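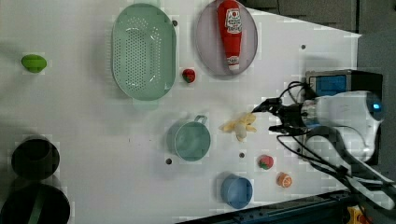

4.2 Does the order of instructions change how often a grasp succeeds?

The order matters, but only when two objects of the same kind are on the table. With one banana or one mug in the workspace, the success rate stayed the same wherever the target was named in the instruction. With duplicates, the policy did worse when the position word came last ("pick up the strawberry near the plate") than when it came first.

We collected 3513 teleoperated episodes on the toy kitchen set and dropped 246 in which the operator released the object outside the table area. The remaining 3267 were used for training. Evaluation used 836 further trials, none of which shared a starting layout with the training set. Each trial had a single instruction and a time limit, and a grasp was counted as a success if the object left the table and stayed in the fingers until the arm stopped.

Figure 4 shows the tabletop during work on this part of the study, with the ketchup on the round plate and the orange slice on the table. Objects with a flat or curved side, such as the slice, were approached from above in all conditions. For the mug and the cups, the policy was free to choose between the rim and the body.
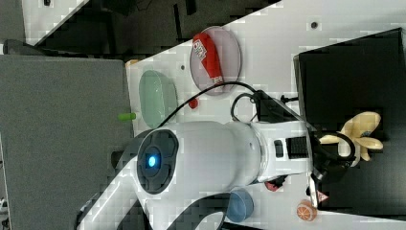
Figure 4. The arm over the toy kitchen set.

Anastasia Zacharopoulos objected to this measure in her comments on the March draft, writing that a grasp should not count unless the object also reaches the place named in the instruction, "or the language part is only half tested." We agree in part. Placement was scored separately on a subset of 200 trials, and the effect of word order was in the same direction there, although the subset is too small to compare single objects.

Two sources of error were common. In the first, the gripper closed on the correct kind of object but the wrong copy. In the second, the arm stopped above the target and did not descend before the time limit. The second error did not depend on word order and was also present in the Noltwood baseline, so we leave it out of the comparison in Section 4.3.

Retraining with both phrasings of each instruction reduced the first error. It had no clear effect on the second.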